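Hilo un poco largo sobre lo que llevamos haciendo desde mayo en el laboratorio de Lonmont, que varias personas me habéis preguntado y por mensaje privado me enrollo todavía más que aquí 🧵

**1/** El proyecto se llama Lerusano y, contado rápido, queremos que un robot de dos brazos aprenda a ordenar ropa pequeña. Calcetines, paños, trapos de cocina, esas cosas que en casa hacemos medio dormidos mientras pensamos en la cena.

**2/** Para que aprenda hay que enseñarle, y enseñarle significa repetir la tarea muchísimas veces con las pinzas en la mano (una en cada mano, con su camarita encima). Se graba lo que ve cada pinza y lo que ve la cámara de la cabeza, y todo junto es un episodio.

**3/** La meta de esta tanda son 300 episodios buenos. Vamos por 234. ¡Ya se ve el final! Digo «buenos» con toda la intención, porque los que descartamos no entran en la cuenta y de esos prefiero no hablar antes del café.

**4/** Lo que más me ha sorprendido es lo difícil que resulta hacer las cosas despacio y con naturalidad a la vez. Si vas a tu ritmo de siempre, la pinza pellizca mal la tela. Si vas demasiado lento, el modelo aprende a dudar, y luego ves al robot parado encima de la cesta como quien ha entrado en la cocina y no recuerda a qué venía. 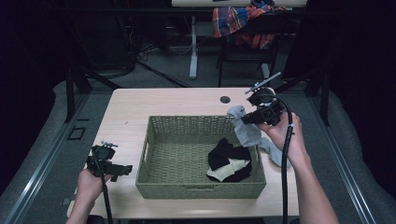 **5/** Otra cosa que me costó entender: la mano que no está trabajando también cuenta. Las primeras semanas yo la dejaba en cualquier sitio, moviéndola sin darme cuenta, y todo eso quedaba grabado como si fuera parte de la tarea. Ahora procuro tenerla baja y quieta hasta que le toca, y los episodios salen mucho más limpios.

**6/** Los calcetines son mis favoritos y mi cruz. Cuelgan de una manera distinta cada vez, según por dónde los cojas, y el gatillo pide un cariño especial: aprietas poco y se escurren, aprietas de golpe y arrastras lo que haya debajo. Con la ropa oscura amontonada el problema es otro, que en la cámara cuesta distinguir dónde acaba un pliegue y empieza el siguiente.

**7/** Por eso cambiamos la colocación de la ropa en cada episodio. Nada de dejarla bonita, la soltamos y como caiga. En la tanda anterior, la de Kultitz, fuimos demasiado ordenados, y con 200 episodios casi calcados el robot se sabía de memoria aquella mesa y poco más. Fue un disgusto, la verdad, pero aprendimos un montón.

**8/** El entrenamiento lo hacemos con Woo, nuestra herramienta de casa, que se traga los episodios por la noche. Llegar por la mañana y mirar las curvas se ha convertido en el ritual del grupo (y hay mañanas en que las miramos muy calladitos).

**9/** Consejo para quien empiece con esto: parad cada 2 horas aunque os veáis frescos. Las muñecas se cansan antes que la cabeza, y en las grabaciones se nota muchísimo. Los movimientos se vuelven bruscos y al final repites lo que creías ganado.

**10/** Y anotad por qué descartáis cada episodio, por favor, aunque sea con dos palabras. Yo no lo hice al principio y luego me pasé una tarde entera mirando vídeos de trapos, intentando adivinar qué me había parecido mal en su momento.

**11/** Mañana sigo con los que faltan. Si alguien trabaja con tela y tiene trucos para las prendas negras, que me los cuente por aquí, que los leo todos con muchas ganas (¡y los pruebo!).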